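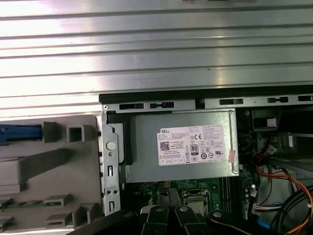

Inside a desktop computer case, with the power supply unit at center.

Eyvindsson have signed defensive back Troels Thorlacius to a practice roster agreement, the club announced in November. Thorlacius, 6 feet and 200 pounds, spent last season with Kultov, where he dressed for six games and made 37 defensive tackles – 59 counting special teams.

He replaces Nighat Butt on the practice roster. Butt was moved to the six-game injured list with a hamstring strain and is not eligible to return before the playoffs.

General manager Þórey Hafstein said Thorlacius will work at boundary halfback and on the punt cover unit. "He knows the coverage calls we use on second and long," Hafstein said. "He can take reps right away."

In a separate move, the club released kicker Þórarinn Briem. Peiyu Tan handles field goals and kickoffs until further notice.

Practice roster players may be added to the active roster up to 4 p.m. on the day before a game. Eyvindsson play Plarnix next, on the road.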